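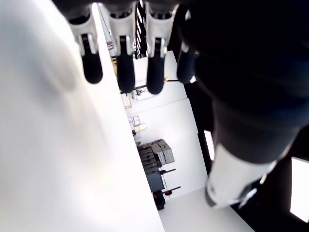 Slide 1. White wall, small bright lights.

Good morning. I have 30 minutes and will stop at 25 for questions. The talk is on light and pale surfaces in a working room, and what we changed at Trillach between last fall and March.

Start with the wall. A white wall under rows of small lights gets very bright, and a large white surface standing near it throws more light back. People notice it by mid-afternoon and call it glare or tired eyes.

Give the numbers once, slowly. The room is 248 square feet. We took readings at 13 points, all at bench height, blinds down. The highest was 616 lux, next to the wall. (Pause. Someone will ask about the meter. It was the McPhee handheld, checked before each round.)

Then the paint. We had two samples, Trimar matte and Stumora eggshell. Both are sold as white. Matte gave softer edges to the shadows. Eggshell was easier to wipe down but showed a shine beside the door. We went with matte on the long wall and left the rest alone.

Ask the room: who here has repainted a workspace in the last five years? Wait for hands.

Slide 2. Gray into mauve into near white.

Leave this one up for a full minute and don't talk over it. Then ask where the gray stops. People will point to different places — let them. The tones slide into each other with no line between them, and the pale side reads almost white next to the darker mauve.

Point to make: a color chip held in the hand tells you little. Look at a big piece, in the room, with the lights on.
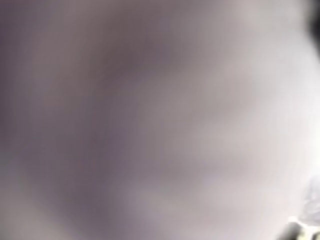
Slide 3. What we would do again

Test the paint on a board first, at least two feet wide. Move it to three spots and leave it a day in each.

Put half the lights on a separate switch. We did this last and should have done it first.

Skip the cost table if time is short. It is on page 4 of the handout.

Questions.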